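The Man Who Sorts Dinner

Sebastian Bălan keeps his kitchen things on a white table, and he would like you to know that he has opinions about all of them. The colander, for instance. "It's green, it's oval, it's good," he says. "People get very worked up over colanders. Then they buy a round one."

He has spent two years putting together Castdale, a play kitchen made up mostly of other people's leftovers, open to small children every afternoon in June. Most of the stock came from a shop called Cildale, which closed and sold off its shelves by the box.
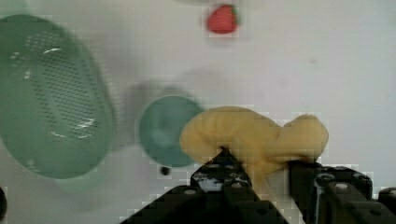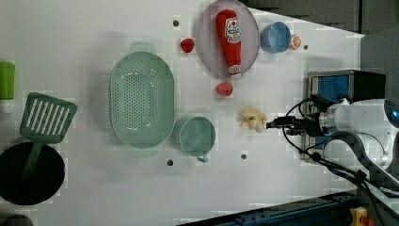
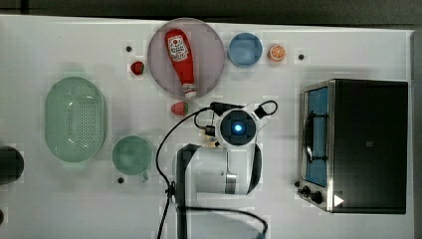 Castdale's table, with the green colander in all three pictures.

I ask whether a ketchup bottle really belongs on a plate. Bălan considers this longer than I expected.

"In a restaurant, no. In here the ketchup is the meal. I've served it to myself 30 times. I've been told it was soup."

The strawberries are more of a worry. They travel. He has found them in coat sleeves and, once, in the bathroom sink of the Roman, the café next door, whose owner returned them in a paper bag with a bill for one coffee.

And the soft yellow thing? I had assumed a banana. Bălan has heard banana, he has heard dumpling, and a boy of four told him firmly that it was somebody's uncle. "I don't correct them. I bought it in a lot with a number on it, 3533, and the number didn't say either."

He is stricter about the putting away. Fruit goes in one tub, dishes in another, and the mug hangs by its handle from a hook he put up himself, a little crooked. The tubs are from Wallo and the lids have never fit. The full tidy takes around two hours if the children help and much less if they go home.

Does he cook, when he leaves?

"Toast," says Bălan. He picks a bit of fluff off his sweater and asks if I'm staying for the ketchup.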